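Gokik Field Sieve, Large, with Folding Legs

$109.00
In stock, ships in 2 to 6 working days

If you have ever spent a long week bent over a bucket at the edge of a trench, you'll know why we are so fond of this sieve. It was first put together for the Soltolcombe dig, where the soil is heavy clay and the finds (beads, fish bones, the odd sliver of glass) are very small indeed, and the diggers liked it so much that we began making it for everybody else!

The frame is ash, oiled by hand, and the mesh drops out so you can swap sizes without hunting for a screwdriver.

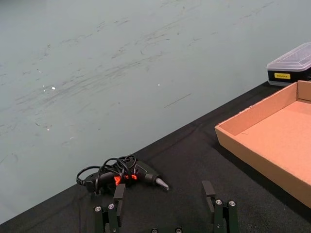
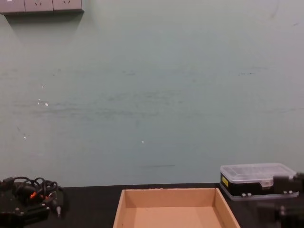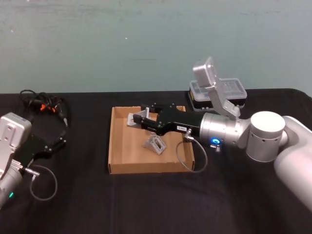

Two mesh trays come with it, one of 2 mm and one of 6 mm, and most people start with the coarse one and keep the fine one for floor layers and hearths. The legs fold flat and the whole thing weighs 7 kg, so one person can carry it across a plowed field without too much grumbling.

Sebastião Sales, who ran the sieving at Soltolcombe, asked us for rounded handles, and we're glad he did, as they are much kinder to cold hands in November.

Please brush the mesh clean before you put it away, and give the wood a little oil once a season.

Spare trays and replacement leg pins are sold separately. Also fits the Rezende wheelbarrow stand.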